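Help wanted at Fiore, weekend and after-school shifts

Hi, I'm Assunta Marras and I run Fiore, the little gift and card shop on the Werbridge main street. My long-time Saturday person is off to uni, so I'm looking for someone friendly to take on two shifts a week, starting in January.

It's mostly serving customers, wrapping presents (I'll teach you my ribbon trick!) and keeping the shelves looking loved. We're a tiny shop, 323 square feet if you count the cupboard, so you do need to be okay with squeezing past me and a stack of boxes. 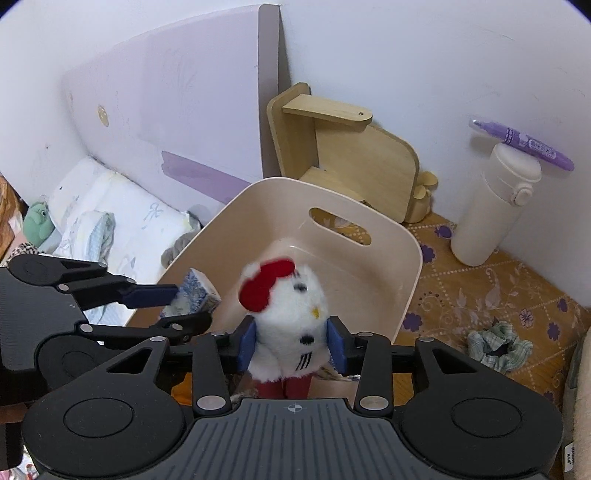
White plush cat with a big red bow.

You don't need retail experience. I'd much rather have someone who'll chat with a nervous dad buying a birthday card at five to six. Being able to count change in your head helps, and so does a decent memory for regulars and their favourite colours. We use Prindix on the till and it's pretty easy once you've had an afternoon with it.

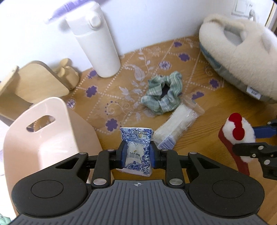 Pay is the award rate plus a staff discount, and I always close for lunch on Monday so we can eat like civilized people. School students are welcome, and so are retirees. Serena Ferri started with me at 67 and she's still the fastest wrapper I've ever met.

To apply, drop in with a resume or just a note about yourself, any day after 10 am. Ask for me or Serena. If you're shy, pop it through the mail slot and I'll give you a call.

Last updated: January
Contact us | © Fiore, Werbridge | Back to top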